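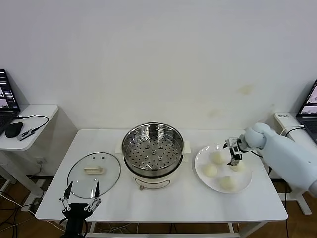 Steaming is for people on a diet, one reader wrote to me in March, and she would sooner eat toast than another plate of gray broccoli. Fair enough! I grew up on that broccoli too. My mother put it on before she set the table, and by the time we sat down you could have spread it with a knife. If that were all steaming had to offer, I'd be on the side of toast.

But I think the broccoli was overcooked, and that's a separate complaint. Boil it that long and it would have been just as sad (sadder, since half the taste would be down the drain). Steam gets blamed because it's quiet. There's no sizzle, no browning smell coming down the hall, so people wander off and forget about it, and then they decide the method is dull.

I came around to it in my twenties, in a rented room above a bakery on Kirkeo Street, where the kitchen had one working burner and a window that wouldn't open. Frying anything meant sleeping in the smell of it. So I steamed. Eggs first, then potatoes, then a whole piece of cod with ginger on top, which came out so silky that I ate it standing up at the stove. I couldn't believe something that good had asked so little of me. A splash of soy, a bit of hot oil, some scallions, done.

What I love most is how much it leaves alone. A carrot tastes like a carrot, only sweeter. Corn barely needs butter, although I put butter on it anyway. And leftovers! Cold rice goes back to being rice. Day-old rolls come back soft all the way through, where a microwave would give you four good minutes and then a hockey puck.

There's a noodle shop called Rojanasak near my old office that does a steamed egg custard, and I used to order it whenever I had a bad morning. It wobbles. It tastes of stock and hardly anything else, and it costs less than a coffee. I've tried to make it at home maybe 20 times, and the good ones all had the heat turned down lower than I thought was sensible.

Then there's bread, and I could go on about bread all day. Those of us raised on crust forget that a huge part of the world likes its bread white, soft and a little springy, with a thin skin you can peel off in strips if you're the kind of person who does that (I am). My first batch stuck to the rack and tore. My second was fine, and by the third I was giving them away to the neighbors.

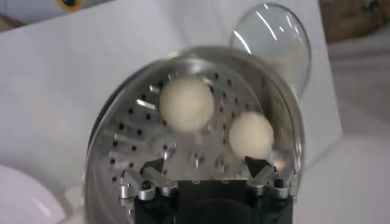
But what about flavor?

The usual case against steam is that it can't brown anything, and that's true. You won't get a crackly skin or those dark sticky bits at the bottom of the pan. I like those bits. I'm not asking anyone to give up roast potatoes, and I had some last night.

My point is that flavor can be added after the heat as well as during it. Put something loud next to something gentle: chili oil, a sharp dressing, pickled onions, a spoonful of Goda mustard straight from the jar. Steamed food takes all of it happily. Try green beans tonight, pull them while they still squeak, and get the lemon on them while they're hot.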